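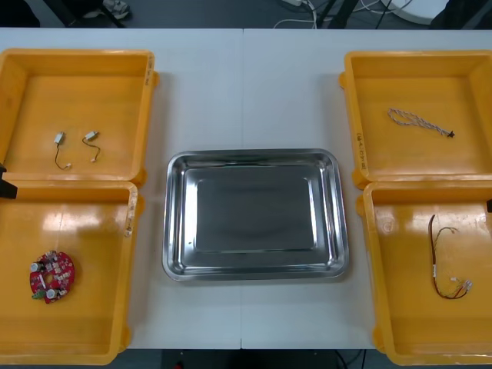

Yellow-orange bins and a steel tray on the white table.

Polling place walk-through: Rarnside town hall, council runoff
December 9, 2020
Checked by Ruth Staniforth, ward inspector

I went through the hall with the keys in one hand and this list in the other, so forgive the order. The runoff is in January and I'd like the open items closed before the holidays swallow everybody.

1. Street entrance and ramp — OK
Ramp is solid, handrail doesn't wobble. I pushed the door myself from a borrowed wheelchair and got through on the first try, though the mat bunched up under the wheels. Please take the mat away on voting day!

2. Signs — NOT OK
The arrow at the corner still sends people to the old library. The seat is Adetti ward this time and half the signs in the closet say Wragg. New ones need ordering, and could we get bigger letters?

3. Campaign-free zone — OK with a comment
I measured 155 feet from the door to the first spot where a yard sign could go, and I've chalked it. One council candidate's poster was already up on the lamp post inside the line. I called the campaign office and they were very nice about it.

4. Room capacity — OK
Fire card on the wall says 156. We won't get anywhere near that with the spacing, but the card is current and signed.

5. Voting booths — FIX
Two booths have a leg that won't lock. I leaned on one and it folded up on me (no harm done, loud noise). The low booth for seated voters is fine and should go by the window, where the light is better.

6. Exits — OK
Back door opens outward with one push. Somebody had stacked chairs in front of it and I moved them to the stage — 40 of them, and my back knows it. Leave them there, please.

7. Extension cords — FIX
The cord to the check-in table crosses the main walkway. Tape it down or run it along the wall. I prefer the wall.

8. Ballot box and seals — OK
Lock turns, slot cover closes, seal numbers match the sheet from the county. I wrote them on the back of the paper copy.

9. Poll book software — NOT CHECKED
Fivomau wouldn't let me log in. I tried the password on the card and then the one from the primary. I'll go back once the clerk has reset it.

10. Heat — OK
Takes ages to warm up, so the morning crew should bring sweaters.

Still open: 2, 5, 7 and 9. Call me at the ward office when the signs come in and I'll drive over and hang them myself.

R. Staniforth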